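Rornow Garment Care, Cliltstead site
Workplace walk-through, folding and handling stations
Saturday, February 8, 2020

Comments are written under each item. Please read them as well as the marks, as most of what I wanted to say this time is down there and a plain "OK" doesn't carry much of it.

1. Emergency stops, folding line
OK. All stops tested with the line running and again with it idle. The one beside the Nadar folder has been moved down to elbow height, as the evening crew asked for back in September, and I was very glad to see it. Thank you to whoever kept pushing for that.

2. Floor markings and walkways
Needs attention. The yellow line in front of the Nadar folder has worn through where people turn with the carts. Please repaint before the next visit. The carts themselves were parked properly, and the walkway to the back door was clear from end to end.

3. Guards and interlocks
OK. Side panel opened with the folder in motion, folder stopped. Panel closed, folder stayed stopped until someone pressed reset. Reset button cover is cracked – work order 2158 is already open for it.

4. Hand-held grippers: condition
OK with comment. Pads, screws and pivots to be looked over at the start of each shift and signed for on the sheet by the charging shelf. The sheet had two blank lines for the early shift. I know how mornings go, and I know the gripper looks the same as it did the night before, but please sign it anyway.

5. Hand-held grippers: use on outerwear
OK with comment. Coats and jackets are still the hardest thing we ask anyone to handle with a tool in place of their fingers, and I spent longer on this item than on any other. Look for the trim before you close on anything. Beads, cords and zipper teeth all want a different touch from plain quilting, and a waistband can have several of them within a hand's width. Open wide, come down slowly, and take hold of fabric only. If you can't find a clean piece of fabric, put the tool down and use your hands. That has always been allowed and it still is.

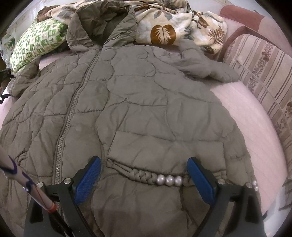
Pemar asked for a comment to be added under this item, and I'm putting it in nearly whole: the tool is fine for the wrists in the first hour, but by the third your thumb does all the work, and the person next to you is squeezing just as hard without saying so. Before the folder came in we swapped tasks whenever we felt like it, and we talked while we did it. Now the line sets the pace and the swap has to be asked for. Could the swap be put on the board, so that it isn't a favor?

I think that's a fair request and have carried it over to item 7.

6. Lifting and reach
OK. Nothing heavier than 28 pounds is being lifted by one person. The low shelf is better than it was, though I'd still like to see the thick winter pieces kept off it, as they're awkward to pull out when you're crouching.

7. Breaks and task rotation
Needs attention. Rotation is written into the plan that came with the folder, but it isn't posted anywhere on the floor. Post it on the board by the time clock, with the change times in large print. Gripper work should run no longer than 2 hours before a change. The shift lead calls the change out loud, so that people don't have to ask.

8. Training
Partly done. Everyone on days has had the session on clearing a jam. Evenings have had the handout only, and a handout doesn't show you where to stand. Please arrange a proper session, on paid time, with the folder switched on. The training budget has 200 dollars left in it, which should cover the extra hour.

9. Noise and lighting
OK. The folder is quieter than I expected, and you can hold a conversation beside it – I had several, and enjoyed them. One ceiling light flickers over the sorting end. Replace the tube.

10. Reporting
OK with comment. Near misses are being written down, mostly by the same few hands. Anything counts, including a snagged thread or a pinch that didn't leave a mark. The forms are in the tray under the board and don't need a name on them.

Open from this visit: items 2, 7 and 8, plus the tube in 9 and the reset cover in 3. Please initial each one when it's finished and leave the sheet in the tray.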